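Project report, bin picking group (control + planning side). Borghild Vik is writing up the perception half separately so I only touch on it where it bit us.

## What we set out to do

Get the arm to clear a mixed bin without a person stepping in. Planner is our own fork of Belonis, depth comes in through Halás. Spec from the Stustholm course page: 8 objects per run, no wall contact, no stalls over 3 seconds.

## Planning

First version treated the bin as a solid box with the top missing. Bad idea. The walls slope, so the planner threw away good grasps near the edges and then said no path found. Swapped the box for a proper mesh with angled panels. Much better, but slower, see below.

Second problem was the cables. They are not in the robot model at all. Planner thinks the wrist is a tidy cylinder, in real life there's a thick bundle looped over it, and that takes up room on one side.

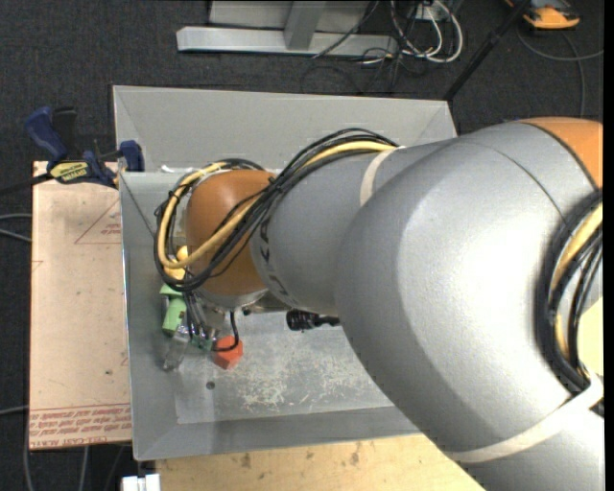 Fix for now is a fat padding shape stuck on the last two links in the collision model. Crude. It costs us reach in the corners but the wrist joint no longer picks silly rotations. I also put a limit on the last joint so it can't wind round more than half a turn from home. Should of done this in week one.

## Perception input

Clouds get cut down to 1536 points per crop before the grasp scorer sees them. Shiny metal gives holes in the depth, clear objects are worse. Borghild has a hole filling step that helps on the floor, does nothing for clear plastic. For those the scorer falls back to the colour mask and a fixed height. Hacky.

## Control

- position mode down to the pre-grasp, then force-limited for the last bit
- force threshold was in the wrong units until November (my fault)
- gripper close is now a blocking call, it used to return early and teh arm lifted too soon

## Still open

Replanning after a missed grasp starts from scratch, no caching. Logs from the Hondusden machine have clock drift against the arm controller so timing plots are not in this report yet. Rerunning on Saturday with the clocks synced, will add them to the appendix then.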